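Do you really need a second bin?

Every October I get the urge to buy storage. I know the pattern by now. The first cold evening comes, I read one article about a family of five with labeled shelves, and by 16 minutes past whatever I have a cart full of bins with lids in a color called oat.

This year I wanted to argue with the urge first. The article in question told me the average toy collection runs to 797 pieces. Average of whom? It didn't say. It did link to a set of stacking bins from a company called Geleo, so I have a guess about who was doing the adding up.

The claim that bugs me most is that small bins keep you organized. We tried small bins. We had a drawer tower from Vallirik with 28 little drawers, and what it did was give me 28 places to look for one plastic crab. My sister-in-law Ivone Magalhães, who raised three kids in an apartment in Bragança with one closet, told me she only ever used a single big open tub. No lid, no label, no dividers. I rolled my eyes at that for a good two years.

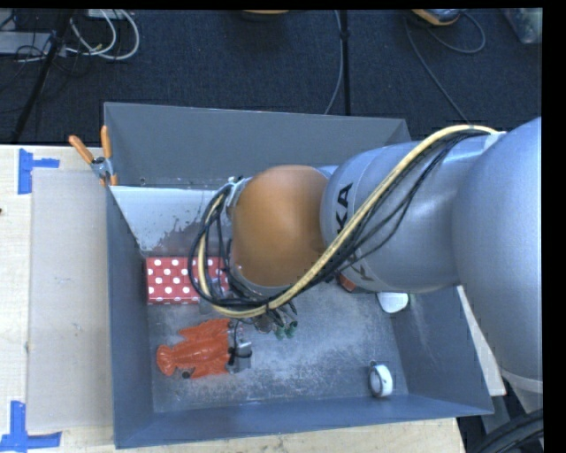
So I've come around to the big open bin, with some grumbling. You can see into it from standing height. You can reach in without moving another bin first. If the thing you want is bright red, you'll find it in a second, and if it's gray, well, good luck to you.

Gray on gray is my main complaint, by the way. Why are so many of these bins gray? The catalogs say it hides wear. I don't buy it. A dark floor shows every pale scrape, and after one winter it looks like somebody skated on it. I've stopped caring, but don't sell it to me as a feature.

The other complaint is the flared sides. They're supposed to make the bin easier to reach into, and maybe they do, but they also eat up table space. Zane Žukauskas wrote in the comments last time that I should just put it on the floor. Zane, I have knees.

I'm also not convinced by the "one in, one out" rule that goes with all this. We lasted almost 16 days. Then a birthday happened.

What I haven't done is buy anything. The cart is still sitting there with the oat lids in it, and the Eddale outlet keeps emailing me to say they're going fast. They said that last October too.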